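To: Clilasthorpe Masters Hockey list
Subject: Re: [cmh-list] Sostus Cup, goalies, ice times and who's sleeping where

Hi all,

Sorry for the slow answer, I was at the rink till late and then fell asleep on the chesterfield with the laptop open. Quoting the bit from last night's message that everybody seems to be replying to:

> Are we really going with only two lines this time? Last winter we had
> three and still ran out of legs by the second game. Also I heard the
> Clekport rink has moved the late slot again and I have to tell my boss
> something by Thursday. And can someone please say what the entry fee
> is now, I've seen two different numbers and neither one makes me happy.
> I'm fine to drive if there's gear space.

Okay, fee first. It's $3,210 for the team, which covers ice, refs and the banquet (the banquet is optional for spouses but not for us, apparently, we pay for our plates either way). The other number going around, $939, is the deposit, and I've already sent it in. So you were both right, sort of! If you chipped in at the pub after the November skate I have you down, and if you think you did but you're not sure, write to me off-list and I'll check my notebook.

Lines. I would love three. I'd love four! But I can only put down people who've said yes, and so far a lot of you have said "should be good" or sent a thumbs up to a message that had three questions in it. The tournament wants our roster locked before we get our schedule, and after that it's a pain to add anybody. If you play defence and you can stand up on skates, please, please say yes. We're thin back there and I don't want to see our centres dropping back every shift like they did against Cifuentes. That was hard to watch and harder to play in.

Goalies: we have 2, and they've asked to split games down the middle, switching at the first whistle past the halfway mark of the second period. Works for me. They both want the same side of the dressing room, so they can sort that out between themselves.

The late slot did move. It's earlier now, puck drop at 8:15 p.m., so you can tell your boss you need the afternoon off but not the whole day. The drive from Clilasthorpe is 66 kilometres and the last stretch through the valley is slow behind the logging trucks, so leave more time than you think. Parking's around the back by the Zamboni doors.
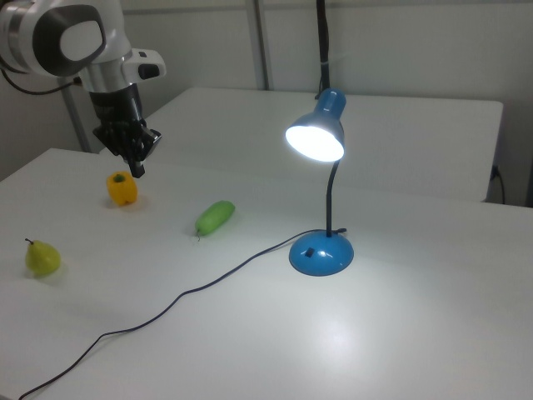

Web copy of this message last modified: Thursday, 9:42 p.m.

Now rooms. The motel across from the rink is holding a block under the team name, and each of you has to phone and put your own card on it. I'm not doing that again on mine, it took me until spring to get everyone's money. Ask for the ground floor if your knees are like my knees. A few of you talked about renting a house by the lake instead and that's great, go for it, only let the rest of us know so we're not knocking on doors at breakfast time.

Sweaters! The grey ones are being retired. The new ones are dark green with white numbers and I think they look terrific. If you want to keep your old number you don't need to do anything. If you want to change it, tell me which one, and give me a second choice too, and no, you can't both have 9. Socks are extra this year and you can wear last year's as long as they don't have holes the ref can see from centre ice.

To the offer of driving: yes, thank you, we'll take it. We need space for both sets of goalie pads and the stick bag, plus the skate sharpener if I can get it out of my brother-in-law's garage. If your van has the seats that fold flat, even better.

One more thing on practice. We've still got our regular hour on the small pad and I'd like to use it for breakouts, because ours are a mess. I drew some up on the back of a place mat and I'll bring it along. Full gear please, neck guards too, the tournament checks for them now.

Reply to the list with a yes or a no and your position, and then send me your sweater size separately so we don't fill up everyone's inbox with XXLs.

See you on the ice,
your manager (still, somehow)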